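Progress report to the funder, second period
Project: Hendthorpe site, automation of room service work
Prepared by Hugo Mallet, Zokasari
2021-05-16

In this period we continued the training of the arm in the simulator, and we began to prepare the staff of Hendthorpe for the change. The simulator model now has 28 rooms. We ran 200 trials of the approach to an object in a room, and 67 of them were stopped by the operator, mostly near a wall or a door. This is still too many, and we will not ask for a test on site before the number is lower.

For the people, the main change is in the morning shift. Two employees are now learning to supervise the arm from a screen. They keep their present contracts and pay. They asked that the stop command should be one key only, and Bredaneo made this correction. Some colleagues worry that they will get only the heavy tasks that remain. We do not have a good answer yet, and the shift manager will discuss it with them again.

The delivery of the second workstation from Tseng is late. We ask to move this cost to October. The total budget does not change.

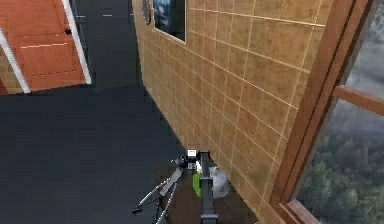

Figure 1. Simulator view with the arm and gripper near the tiled wall.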